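July, 2:40 pm. Table reset, kitchen set

Wiped down the brown table first, crumbs from Haruto's toast test everywhere. Toaster oven stays on the left. Pulled the crumb tray, washed it, back in. Knobs to zero.

Plates: the new ones from Mereck came in, 16 total, two with chips on the rim so those went in the return box. Josée wants only the blues and yellows out for now – rest are on the shelf by the sink, wraped in paper.

Dish rack slats were 6 mm too close for the thicker plates. Sanded them a bit, Kaede checked the fit, seems ok. Yellow still leans more than I'd like.
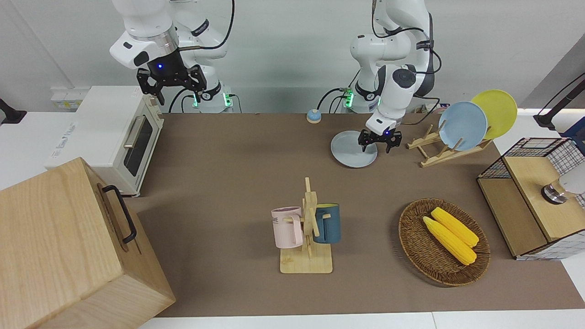 Bell moved to the back, it kept getting knocked when it was up front. Wooden box handle is loose again, needs the longer screws, ask Daichi if there are any left from the Chiba order.

Still to do – felt pads for teh rack, second sponge, label the shelf. Leave the plates where they are overnight pls.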